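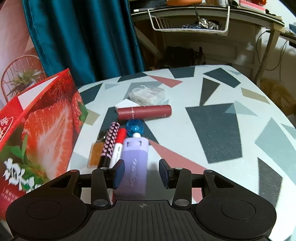 *The white top with its printed pattern. On it are a lavender bottle, a marker with a red cap and a black tube with pink shapes.*

# Zirnero work table, 41 inches, white with pattern

Reviewed by Nikola Obradović, June 2026

I bought this table from Homedano in November, for the small room where my wife draws and where I repair things and do the household papers. We wanted one table for everything. English is my third language, so please excuse me if I call some part by the wrong name. The instructions also had their own names for the parts.

## The top

The surface is white and it has irregular, angular patches printed on it. In the shop photo they looked very pale and I almost did not notice them. At home they are easier to see, and for the first week I was not sure that I liked them. My wife liked them at once.

Now I think the pattern is a practical thing. On our old table, which was plain white, every crumb and every pencil mark looked like an accident. On this one a small mark gets lost between the patches. The other side of this is that you can also miss a real stain. I left a drop of glue for a whole evening, and I found it only with my sleeve.

A small black screw is easy to find on it. A small white washer is not. When I repair something I put down a dark dish towel first, and I would do this on any pale table.

## Cleaning

We use a damp cloth and a little dish soap. Coffee came off with no trouble. Pencil came off too, but I had to rub. Red marker is the difficult one. When I wiped it in the first minute, it was gone. When it stayed overnight, a pink shadow stayed with it, and I needed rubbing alcohol on a cotton pad. I tried the alcohol first in the corner by the wall, and the print did not change there. I have not tried anything stronger and I do not plan to.

Hand cream leaves a greasy ring if the bottle has some on the outside. Soap takes it away.

## Putting it together

The box came with all parts, and there was one extra bolt. The instructions have drawings only. Step 9 shows the rear bar from below while all the other steps show it from above, so I put it on backward and had to take it off again. Look at which side the holes are before you tighten anything.

One person can attach the legs. For turning the table over you need 2 people, because the legs should not take the weight sideways. My neighbor Thịnh Đoàn came up to help me, and he also noticed that one leg was not tight. I was grateful for this, although he has mentioned it several times after.

The key in the box is soft and it started to turn round inside the bolt head. I finished the work with my own.

## Size and height

The top is 41 inches long, and the height is 28 inches. I am of medium height and for writing it is comfortable. For standing work it is too low, and the legs cannot be adjusted apart from the feet, which turn a little for an uneven floor. Our floor is quite uneven, so I used almost all of that range on one side.

A chair with arms does not go fully under it — the front bar is in the way. Ours stays outside by the width of a hand. If your room is narrow, please measure this.

## Daily use

Mostly it is steady. If I lean on the middle I feel nothing. If I erase strongly near the end, the table moves slightly from left to right, and a glass of water on it shows small circles. I tightened the bolts again after a month and this made it better, but not perfect. With the long side against the wall the movement is almost gone.

Markers and tubes lie on the top and mostly stay where you leave them, but a round pencil will roll if the floor is not level, and then it goes over the front, as there is no raised edge. I would like a shallow groove along the back. My wife says it would only collect dust.

The front edge is rounded a little and it is kind to the wrists. The corners are sharper than I expected. We put soft covers on them when my sister visited with her baby, and the glue of those covers was harder to remove than anything else I wrote above.

There is no drawer. Homedano sells one that you can screw underneath, but I did not buy it, as my knees are already close to the bar.

## Would I buy it again

Yes, for drawing, papers, small repairs and sewing by hand. For a heavy sewing machine or for a vise I would look for something with stronger legs. I also saw the plain gray version at a friend's place and it has the same frame, so the sideways movement will be the same.

I give it four stars of five. One star is gone for the movement and for the drawing in step 9.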